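Speaker notes – "Fifty-one starts with the wrong map"
Lab automation users' day, 23rd October
Slot 4, after the coffee break. Speak slowly. Leave ten minutes for questions.

SLIDE 1 – Title

Thank the organisers. Say which group we are: the cell integration team at Alomer. We build small tabletop cells for people who need parts picked up and put into trays. The talk is about a fault we had in May, how long we took to find it, and what we changed.

Warn them there is no clever maths in it.

SLIDE 2 – The cell

Leave both pictures up while you explain the job.

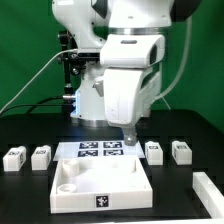
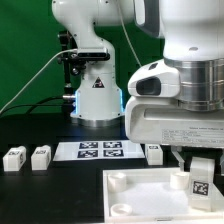

The Pledari cell: marker sheet, tagged blocks and tray on the black table, green backdrop behind.

Points to make:
The cell knows where things are from the tags. The sheet with four tags is the reference. Every block position and the tray position are worked out from it. If the sheet is wrong, everything is wrong by the same amount, and it all still looks tidy on the screen.
The task is simple. Find a block, go down, grip it, lift, carry it to the tray, put it down upright.
The software is ours, on top of a tracking package called Babaei. The part that decides when a move is safe to start is called Altska. Both names come up again, so say them clearly.

SLIDE 3 – What went wrong

Read this one nearly word for word.

On run 70 of a batch of 100, an arm came down on the rim of the tray and kept pushing. The force limit stopped it. The tray had slid and the finger was bent. The operator was outside the marked area and was not hurt.

Pause here. Someone usually asks straight away whether the emergency stop was pressed. It was, after the arm had already stopped itself. Say so and move on.

Then the part that bothered us. The log had no error in it before the contact. Altska had checked the move and passed it. By its own figures the finger was going down into clear space inside the tray.

SLIDE 4 – What we thought it was

We lost four days on this slide, so don't rush it, but don't go through all of it either.

First guess was the gripper. We had changed the fingers that week and suspected the new ones were longer than the drawing. We measured them. They matched.

Second guess was the arm calibration. We ran the standard check and it came back good. We ran it again with the arm warm, also good.

Third guess was the lighting. Tags are hard to read if there is glare on them, and a dark tabletop does throw some light back. We dimmed the lamps and the tag readings hardly moved.

(If time is short, drop the lighting.)

SLIDE 5 – What it was

The reference sheet had moved. It was a plain printed sheet held down with tape at the back corners only. At some point before run 70 the front of it was knocked and it turned a little. We think this happened when the tray was taken out and put back between batches, but we can't prove it and should say that.

A moved sheet on its own should not cause a crash. Babaei reads the sheet again every time, so the blocks and tray should all shift together and still agree with each other. What we had missed is that the arms do not get their own position from the sheet. That is measured once, at set-up, and saved. So the tags said one thing, the saved file said another, and nothing compared the two.

Put the short version on the screen:
Tags were right about each other.
The arm was right about itself.
The link between them was out of date.

SLIDE 6 – Why the check passed it

This is the slide safety people will want.

Altska was testing the planned move against the map. It was doing its job properly. The map was the thing at fault. We had been describing it to customers as a collision check, and that gave people the idea that it looked at the real table before each move. It didn't. We have stopped using that phrase in the manual.

Also admit the near misses. When we went back through the earlier runs in the batch, several blocks had been gripped off centre. The operator had noticed and written it down on the paper sheet by the keyboard. There was no place to put it in the software, so none of us saw it until after the contact.

SLIDE 7 – What we changed

Go through these quickly. They are on the handout.

– The reference sheet is now bonded to a rigid plate and the plate is bolted to the table. No tape.
– At the start of each batch, and again after every 50 runs, one arm goes to a point above the sheet and the software compares where it should be with where the tags say it is. If they differ by more than the limit, the batch does not start.
– The downward speed near the tray is lower and the force limit for that part of the move has been cut.
– Taking the tray out now counts as a change to the cell. Putting it back means running the comparison again.
– The operator screen has a button marked "Not gripped well". It stores the run number. Two presses in a batch brings up a pause.

The comparison adds time. People grumbled about it for a fortnight.

SLIDE 8 – What we have not fixed

Be straight about this one.

The comparison uses a single point, so it would catch a sheet that has slid but might miss a small turn if the point is close to the middle of the turn. We are moving to two points. It is not finished.

We also have no good answer yet for a tray that gets bumped while an arm is moving. The tag on the tray is read before the move starts and not again until the move ends. Reading it on the way down is possible, but an arm can block the view at exactly the wrong moment.

SLIDE 9 – Questions

Likely ones:
"Why not fix the tray down as well?" Customers swap trays. We are trying a locating pin.
"Did you report it?" Yes, internally, and to the customer whose batch it was.
"Could the arms hit each other in the same way?" They have a separate fixed limit between them which does not use the tags. It was tested again after the fault and it held.
"Can we have the test script?" Yes, ask at the Alomer table. Copies of the handout are there too.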